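Kitchen Corner in Ekby, Photo Gallery
10 Aug 2022

Welcome to the gallery from our kitchen in Ekby. Many readers of this page have asked what things we use for weighing and mixing, and on what kind of table we do it. I am not a professional baker and I write in English only since a few years, so please forgive me if a word is in the wrong place. The older galleries, from Rirnstead and from the summer house at Vik, had mostly cakes in them. This time I wanted to show the table and the tools, and I will write a little about each one.

We moved into this kitchen in March. The first two weeks we ate from boxes, and the flour was standing in the hallway next to the shoes. After that the work went better, first the shelves, then the table, then the small things which always need more time than one believes.

The scale and the bowl

The teal-blue bowl has its place on the small white digital scale. For bread I put the bowl on first, set the scale to zero, and pour the flour directly in. In my experience this saves one cup and one spoon from the washing. The table is wood in a medium brown, with knots and streaks, and I am very fond of it.
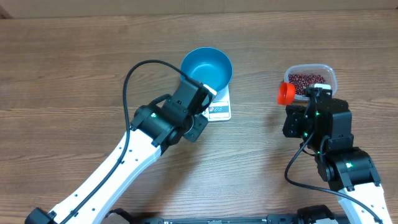
Grindel wrote under the last gallery that a deep bowl on a small scale is a bad habit, as the bowl hides the numbers and one must bend down to read them. Better to weigh in something narrow, was the advice, and to tip it over into the big bowl afterwards. Grindel also asked if the bowl itself is not too heavy for such a scale.

I have thought about this. It is true that I bend down sometimes. But when I weigh in a narrow cup, a part of the flour always stays on the side of the cup, and then the weight is wrong again. About the heavy bowl: I put everything for a double dough on the scale last week, bowl and flour and water together, and it came to 1,713 grams. The scale took it without complaint. For yeast and salt I use a little saucer, there I agree with Grindel completely.

The amounts for the small loaf

Some of you wanted the numbers, so I write them down once more. For the small loaf I take 157 grams of rye flour and double as much of wheat, then 10 grams of salt. Water I give by feeling, a little at a time, until the dough lets go of the bowl. In the Vik house the same dough needed more water, and I do not know why — perhaps the flour there was older.

Care of the table

Wood does not like to stand under water. I wipe with a cloth which is well pressed out, always along the grain, and then with a dry one. Dried dough I take away with a plastic scraper, never with a knife. Twice a year the table gets oil, a thin layer in the evening, and the next morning I rub off what did not go in.

The next gallery will be about the shelves, when the last one is hanging straight. The gallery from Rirnstead is still open for comments.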